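Kitchen corner: do we need the kettle people's advice?

Print | E-mail

6 January 2025

Every January a leaflet comes through the door telling us how to organize our lives, and this year's is from Foravent, who would like us all to have a "hot drinks station." Aleksandra Malinowski brought a copy to the last house meeting and read parts of it out loud. I was not won over, and I said I would write down why.

The leaflet says a household can save 212 minutes a year by keeping the kettle, the cups and whatever goes in the cups on one surface. No word on who was timed, or whether they were people who already knew where their cups were. I have made tea in this building for years with the cups on one side of the room and the kettle on the other. I have never felt the loss of those minutes.

Then there is the tray. Foravent sells a tray. It has five compartments and it is supposed to stop cables and spoons from "migrating." Bronisława Ziółkowski bought one in September and tells me it now holds batteries, a tape measure and a great many rubber bands. She still likes it. I would call it an expensive drawer with no front.

I will give the leaflet one thing. It says to look at what is sharing the table with your kettle, and that is fair enough. Shared rooms fill up. A box gets put down for a minute and stays for the winter, and after that a lamp seems to belong there too – and then you are pouring boiling water in between them. Cardboard next to steam goes soft, and a cable lying by the kettle is asking to be pulled. You don't need a tray to fix either one. You need to pick the box up and carry it somewhere else.

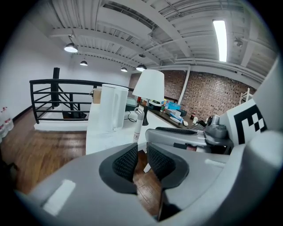

The white table with kettle, lamp and box, and the desk by the brick wall.

The desk is a separate argument. Aleksandra thinks cups should stay off it completely, on account of the keyboard. Bronisława thinks a cup is fine as long as it isn't near the edge. I side with Aleksandra, having once dried out a keyboard on a radiator and ended up with no letter E.

So my suggestion for the new year is a small one. Leave the kettle on the table, find another home for the cardboard, and run the cable along the back where a sleeve won't catch it. If that saves 212 minutes I will gladly say so in this newsletter. Anyone who wants the leaflet can have mine. Bronisława says the tray is not for sale.

Print this item | E-mail to a friend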